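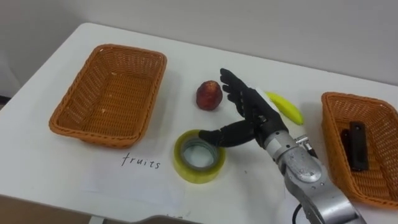

Tabletop sorting set, left basket labelled "fruits".

Ercombe Tabletop Sorting Set: README

Wednesday, July 15, 2015
By Sofia Gavalas

Summary

The Ercombe set covers one household task: putting small loose items from a white table into two wicker baskets. The left basket takes fruit. The right basket takes everything else. Each record holds stills from a single sorting run, plus a line in the index giving the items, the layout and the end state.

There are 1601 records. Of these, 1276 are in the main part and 289 are in the part with changed layouts. The remainder are in a folder called "unsorted" and have not been checked. Do not mix them in with the rest.

Items

The item list is short on purpose.

- red fruit, small, mottled skin. Index code RF. Earlier versions of the index used "apple" in some rows and "plum" in others. All rows now say "red fruit".
- banana, yellow, toy. Index code BN.
- packing tape, clear, one roll. Index code TP.
- black item, long and flat. Index code BK. Treated as non-fruit in all rows.
- baskets, two, woven, orange-brown, rectangular. Codes BL (left) and BR (right).
- label, the word "fruits" handwritten in lowercase on white paper. Code LB.

The left basket has the "fruits" label; the right one has a handwritten "office" label. The right basket is defined as the place for whatever the label does not cover. Manolis Lambrakis has argued for a second label reading "other", and the Ruditz layouts will have one. Those are not part of this release.

Layout

Left and right are given from the side of the table where the label reads the right way up. The label lies in front of the left basket. Loose items start between the baskets. Spacing was set by eye and was not measured, so please don't derive distances from the index.

The label sheet is close in colour to the tabletop and its edges are hard to find. Anyone marking outlines should mark the written word and leave the sheet alone. The Rallis outlines were drawn the other way and were dropped for this reason.

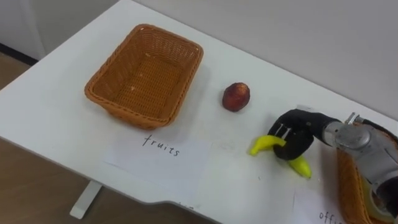
Order of sorting is free. A run may begin with either kind of item, and a record does not have to alternate between baskets. The "order" column lists the codes as they were placed, separated by spaces. Where an item was picked up and put back on the table, the code appears in brackets and then again when it is finally placed.

An item counts as placed when it rests fully inside the rim and has been let go. Leaning on the rim does not count. An item still in the hand is coded "held", even if it is over the basket. A basket with nothing in it is coded "empty", and this is a normal value at any point before the last item goes in.

Toy fruit counts as fruit. This was settled early and applies to every row. The label gives the category by appearance and use in play, and says nothing about whether the thing can be eaten. Users who need real produce only should filter out BN.

Index columns

record: number, no leading zeros
part: main, changed, unsorted
items: codes, in no set order
order: codes, in order of placing
left_end: contents of BL at the end of the run
right_end: contents of BR at the end of the run
checked_by: initials
note: free text, often blank

Checking

Rows in the main part were read twice, once by each of us. Where the two readings differed, the row was opened again and settled from the stills. Rows in the changed part were read once. The most common difference was "held" against "placed" for the black item near the right basket. The second most common was a missing bracket in the order column.
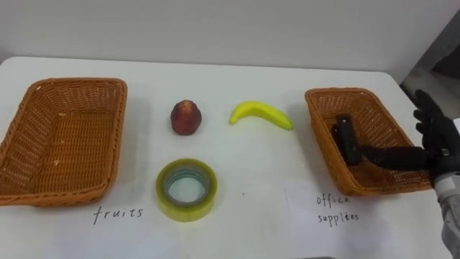
Which basket does the roll of tape belong in?

The right one. Tape is non-fruit, so it goes in with the black item, and a row with TP in left_end should be read as a sorting error and kept as it stands.

Known problems

Basket size can't be judged from one still. BL and BR may look different in size depending on how far back each one sits.

The note column uses both "basket" and "tray" for the same thing. Left as is.

Item codes in the changed part were entered in lowercase. Convert before joining to the main part.

Version history

Version 4 replaces the Cirix copy. Record numbers have not changed. The "colour" column was removed after it was found to repeat the item list. Corrections go to Sofia Gavalas, with the record number and the column name. Please send one correction per line.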